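Gripper lets go of CPU when the safety stop trips — anyone else?

Forum: Cell Integration and Troubleshooting

noei_bench
Posted Mar 8, 2026

We run one arm on a teardown and rebuild bench for old desktop towers. Cards and memory have been fine. The trouble is processors. Three times now the protective stop has tripped while the arm was holding a CPU over the board, and each time the fingers relaxed and the chip fell. Two landed flat. The third landed on a corner in the open socket and bent a patch of pins.

The arm holding position is fine. It stops dead and stays there. Only the gripper goes slack. The controller is from Prirodska and the gripper is a Flenow two-finger electric, wired through the tool connector. The tower lies on its side on the slatted table, with the fixture plate to the left of it for parts that come out. 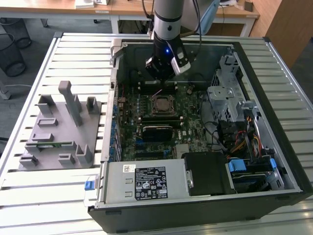
Does the gripper lose power when the protective stop trips? It does on our cell, because the tool connector is fed from the switched 24 V output and that output drops with the stop.

So I know the cause, more or less. What I want to know is how other people fixed it without making the cell less safe.

— Nadhirah Oei

gotow_tech
Move the gripper feed to the unswitched supply. Ten minute job. We did it on two cells last June and haven't dropped a part since.

palletjack
I would not do that without redoing the risk assessment. If somebody has a finger in there and hits the stop, you now have a powered gripper that keeps squeezing. The stop is supposed to take that away.

gotow_tech
It holds, it doesn't squeeze harder. At the force you need for a CPU it won't hurt anyone.

palletjack
What is the force limit set to? Not what the program asks for, what the gripper can put out if the program is wrong. Those are different numbers and the second one goes in the assessment.

noei_bench
Program asks for 12 N. The gripper can do 200. So I'm with palletjack on that one, I don't want to leave it live with nothing else changed.

slotwise
Does yours have the spring brake option? On ours the brake clamps the screw when power goes away, so the fingers stay where they were. No power to the gripper, part stays put. You need a way to free the fingers by hand, and it should be marked on the gripper so people can find it.

noei_bench
No brake on this one. I asked Ong, who sold us the gripper, and it can be added but the unit has to go back to them. Nearly 15 working days.

kmb_service
Two separate things here. One is the drop. The other is why you get a protective stop over the socket in the first place. Three in the same part of the job is not random. What does the log say? 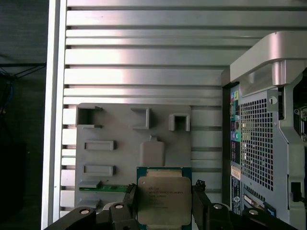 noei_bench
The log says force limit exceeded, all three times. The stop comes on the way down, a little before the chip should be seated. I had put it down to the payload setting, but I checked that and it was right. The other thing I looked at was the grip. The small tips at the ends of the fingers hold the CPU by the edges of the green substrate, with the chip upright between them and the heat spreader facing the wrist camera. There isn't much edge to hold, so if the chip sits a bit crooked in the tips it will reach the socket crooked too. That would load one side first.

kmb_service
That fits. I'd add a check pose after the pick. Look at the top edge of the substrate with the wrist camera and reject the pick if it's tilted. Then slow the last part of the descent and have the program back off at a force well under the safety limit. The safety limit should never be what ends a normal move.

gotow_tech
Agree on the back-off. Still think you're overdoing it on the power. A bent socket costs you a board every time.

palletjack
A board is cheaper than a hand. Send it out for the brake, and in the meantime run the CPUs manually and let the arm do the rest.

slotwise
You could also put the socket cap on whenever the arm is carrying a chip across the case, and only take it off for the actual placement. Doesn't help with a drop on final approach but it covers the travel.

noei_bench
We have a drawer of those caps, so I'll do that.

Plan for now: CPUs by hand until the brake is fitted, everything else stays on the arm. Soft force threshold and slow descent go into the program this week, and I'll write the tilt check while the gripper is away. The power feed stays on the switched output. I'll post the log once it has run with the brake.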